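Minutes of the Manipulation Group meeting, March
Inbridge Laboratory, second floor meeting room
Start: 10:05
Chair: Định Tăng
Present: the Stetia and Sarkau teams. The Do team joined by phone after item 2.

1. Minutes of the last meeting
Approved with one correction. In item 4 it was written that the Stetia policy was trained on both arms together. This is wrong. In the February runs each arm had its own policy, and only the start signal was shared.

2. Result of the Stetia comparison
Định Tăng presented the comparison between the two training methods. Method A learns from complete demonstrations. Method B uses the same demonstrations, but they are first divided at the moments when a gripper opens or closes. The data set has now 301 demonstrations, after the ones with a lost camera signal were taken out.

Each method was tested with 200 trials on the same tasks and with the same starting positions. Method B was better on the tasks where one arm must hold the part and the other arm must work on it. On the simple pick and place tasks there was no clear difference. The group agreed that we should not write in the report that Method B is better in general.

The Sarkau team asked if the person who judged the trials knew which method was running. The answer was yes. It was agreed that some 20 trials per method will be judged again from the recordings, by a person who does not know the method.

3. Failures with small parts
Most of the remaining failures come from small parts lying close to the fingertips. The policy often closes the gripper too early. The Do team thinks the wrist cameras are too near to the part at this moment and the view is not sharp. Định Tăng is not sure about this - the same failure was also found in trials where the part was well visible in the head view. No decision. Both views will be compared for the failed trials before the next meeting.

4. Report and task sheets
The text of the report is ready except for the discussion. The task sheet for the two-arm table was shown and accepted. It needs a short caption, with the gray junction box named as the main object and the two small circuit-board pieces named separately. The Sarkau team will write it.

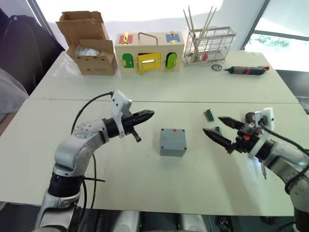 Sheet no. 3

There was a question if the other objects on the table, such as the latch toy box and the rack with the wooden sticks, should be listed also. It was decided to list them on the sheet, but not in the results table.

5. Other business
The Do team asks for access to the recordings. Định Tăng will arrange this.
The group will use the word "trial" in all documents, and not "run" or "attempt".

Meeting closed at 11:40.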